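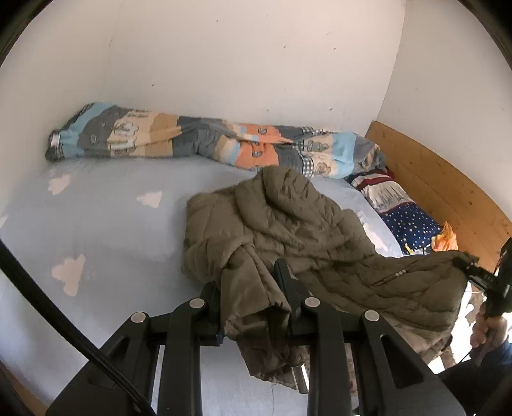

Asunto: Re: [ropa-abrigo] Lavado de plumíferos antes del invierno
Fecha: 2020-09-30

Hola a la lista:

Contesto por partes al mensaje de ayer.

> Tengo dos chaquetas acolchadas para lavar y no sé si llevarlas
> a la tintorería o meterlas en la lavadora de casa. Una es de
> pluma y la otra creo que de fibra. En la etiqueta de la primera
> ya no se lee nada. ¿Qué programa usáis? ¿Sirve el detergente
> normal?

La tintorería yo la dejaría para las que lo pidan en la etiqueta. El limpiado en seco reseca la pluma y con los años pierde volumen. Las mías van a la lavadora, de una en una, ciclo delicado a 30 grados, centrifugado bajo y doble aclarado. Sin suavizante.

De detergente uso el Skundine líquido, 40 ml por chaqueta. El normal en polvo deja restos entre las costuras y luego cuesta sacarlos. Para la de fibra da un poco igual, pero que sea líquido.

> ¿Y el secado? La última vez se me quedó toda apelmazada.

Eso suele ser que quedó húmeda por dentro. Secadora a temperatura baja con 2 pelotas de tenis limpias, parando cada media hora para deshacer los grumos con la mano. Una de pluma me tarda unas tres horas. Si no hay secadora, extendida en horizontal sobre un tendedero, dándole la vuelta a menudo, y contad con un par de días. Colgada de una percha no, el relleno se va todo abajo.

Para la impermeabilización, el spray Worley de 200 ml me da para dos prendas. Se aplica con la chaqueta limpia. El de Baptiste también lo probé y dejó cercos en una tela oscura.

Para guardarla en verano, suelta en el armario o en una bolsa grande de algodón. Las bolsas de vacío aplastan la pluma y después de varios meses no siempre recupera.

Si alguien tiene experiencia con las fundas de Skomthorpe que se comentaron en el hilo de octubre del año pasado, que lo cuente. Estoy pensando en pedir una.

Un saludo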